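Proceedings > Full Papers > Software and Systems > Section 4

4.2 Grasp selection under a shared target list

The planner in Kellen keeps one target list for both arms. Each entry holds an object label, a pose estimate and a cost for each hand. At every planning step the list is sorted by the lower of the two costs, and the arm with that cost claims the entry. A claimed entry is locked until the hand reports release or the claim times out.

Perception runs on the head camera alone. The segmenter was trained on 1,470 labeled views, of which 686 contain at least one soft package. Soft packages remain the main source of pose error – their outline changes with each contact, and printed pictures of food are sometimes split off as separate objects. We merge any mask that lies fully inside a larger one before the pose step.

An earlier version (Galanis and Stefanou, July release) assigned each arm a fixed half of the table. This was simple, but it left one arm idle whenever the objects were grouped on one side. The shared list removes the fixed split and adds a reach term to the cost, with a penalty for crossing the other forearm.

Figure 3 gives a head camera view with the left hand closed on a small round fruit and the right hand open. The bin is still empty. In this state the fruit entry is locked to the left arm, and all other entries stay open to the right.
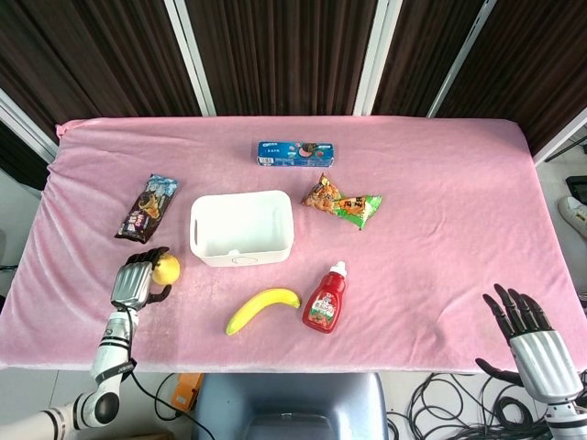
Figure 3. Head camera view during a left-hand grasp, with grocery items placed around the bin.

We ran 100 trials with the shared list and logged 124 claim timeouts. Most came from the pose filter, which drops an object when a hand covers more than half of its mask. Holding the last valid pose while an entry is locked reduced these cases, at the price of a stale pose if the object slips. Slip is handled by the hand controller and is treated in Section 4.3.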